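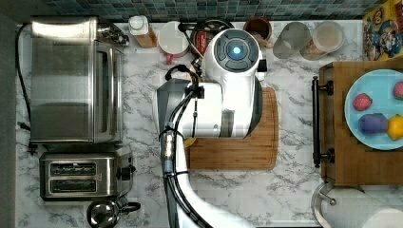
Welcome to the counter tour! Kristýna Paulík and I have been sharing a kitchen on the second floor at Tendosside since May, and between the two of us we brought enough stuff for a restaurant. Friends keep asking what we did with it all, so I finally made a page.

We picked the place for the countertop, I'll admit it. White and gray marble pattern, and it goes with everything we own (even the things that don't go with each other). I wipe it down at 7 every morning with my coffee going and I still love it.

The backsplash is my other favorite. Small mosaic tiles in dark teal and gray, right across the back. Kristýna wanted plain white and I'm so glad the landlord had already decided for us!

The toaster oven is the big one on the left, stainless steel with a glass front and a rounded top. Kristýna makes her cheese rolls in it, 6 at a time, and the whole hallway smells great until supper.

We kept the toaster too. Two long slots, so a slice from a proper country loaf goes in whole. I had it in my old apartment on Polák Street and wasn't about to leave it behind.

The kettle is silver with a black handle, and it gets more use than anything else we own. Tea for me, instant soup for Kristýna, tea again.

My cutting board lives out on the counter all year. Light brown wood with a darker groove around the rim, which I'm told is for juice. Mine mostly collects parsley. I oil it whenever I remember.

Along the back wall is the lineup: a white round container with a red lid, the terracotta-colored pot, a clear canister of something light brown and grainy. I like being able to reach for things without opening a cupboard door.

Next up is the pantry shelf, once the new jars from Skera get here. If you have a good way to label lids, please write to me!

Vitória Bragança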